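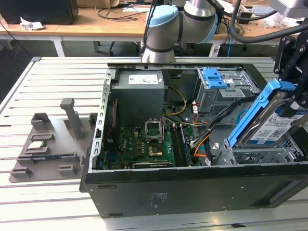 Nesard 정밀 드라이버 세트 사용기

Andley에서 1월에 구입해 12주 동안 사용했다. 구성은 손잡이 1개, 비트 19개, 연장축 1개. 비트 규격은 십자, 육각, 별 렌치이며 일자는 2개뿐이다.

비트와 체결력
육각 비트는 치수가 잘 맞는다. 소켓 헤드 볼트에 끼웠을 때 유격이 거의 없고, 반복해서 조여도 모서리 마모는 육안으로 확인되지 않았다. 십자 비트는 PH1의 끝이 다소 뭉툭하여 얕은 나사에서 헛돌았다. 예전에 쓰던 Brolton 제품은 같은 나사에서 문제가 없었다.
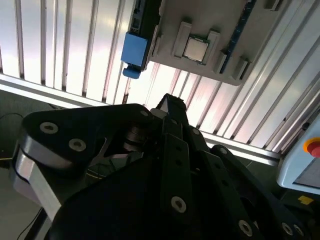
카운터싱크 구멍에 들어간 은색 소켓 헤드 볼트

손잡이와 연장축
손잡이 지름은 작은 나사에 적당하다. 상단 회전 캡은 저항이 일정하다. 연장축은 깊은 위치의 나사에 쓸 만하나, 결합부에 좌우 흔들림이 있어 강한 토크에는 권하지 않는다. 비트 고정 자력은 손잡이에 직접 꽂을 때보다 연장축에서 약해진다. M3 나사는 버티고, 그보다 무거운 나사는 떨어뜨린 적이 있다.

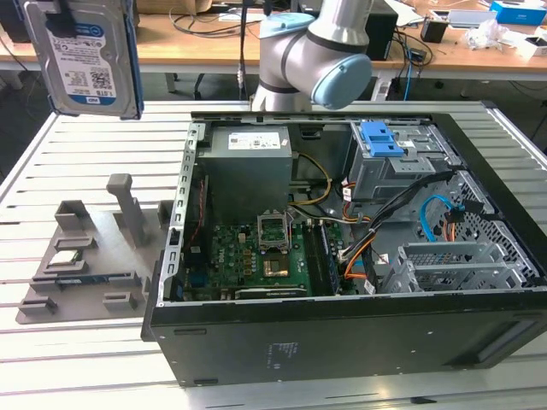 케이스와 총평
케이스는 자석 덮개 방식이다. 비트 홈에 규격 표기가 없어 처음에는 찾기 번거롭다. 낱개 비트는 4mm 규격이라 Prajapati 비트와 호환된다.
육각 위주로 작업한다면 구입할 만하다. 십자 비트는 별도로 마련하는 편이 낫다. 별점 5점 만점에 4점.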